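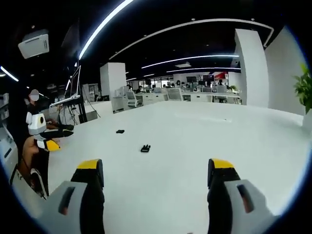 Subject: Re: [brophy-weavers] Sett and shrinkage for the blanket yarn

From: Eoin Gilmartin
To: brophy-weavers list
Date: September 2023

I wove two samples before answering, so this took longer than I meant it to. Both are from the same cone of Collow two-ply, the undyed one. Replies to your points are under each part.

> I have 3344 yards of the Collow in natural and want to make one
> blanket, plain weave, for a double bed. The cone label says 8 ends
> per inch. Is that right for plain weave, or is it meant for twill?

Eight is fine for plain weave if you are going to full it. I tried 10 on the first sample and it came out stiff, more like a rug than something you would sleep under. The second sample was at 8 and after washing it had closed up nicely and still draped. For twill I would go up to 10.

> My loom only weaves 45 inches so it would be two panels with a seam
> down the middle. Do I need to allow extra for the seam?

Half an inch on each panel is plenty. Leave the selvages alone and butt them together with a figure-eight stitch in the same yarn. Sew the panels together before you wash them. I did it the other way on my first blanket and one panel ended up longer than the other.

> How much should I allow for shrinkage?

My sample at 8 was 20 inches wide in the reed. It measured 18 and a half off the loom and 17 after washing in warm water and a short tumble on low. So I would plan on 15 percent in the width. The length was close to that but I did not write it down before I washed it, so take that part with some caution. If you want a firm number, weave 12 inches of your own and mark it with a contrasting thread at each end.

> Last question, does anyone wind this yarn under tension? It seems
> very stretchy on the cone.

It is stretchy. Wind on with steady tension, use heavy paper between the layers, and stop every yard or so to tug out the slack in small groups. I made my warp in sections of 121 ends, and that was as much as I could hold evenly on my own. With a helper you could do more.

One other thing. The older Naravar cones that were passed around in January look the same as the Collow but are thinner. If you have any of those in your stash, don't mix them into the same warp. I have 200 grams left if anyone wants it for weft.

Eoin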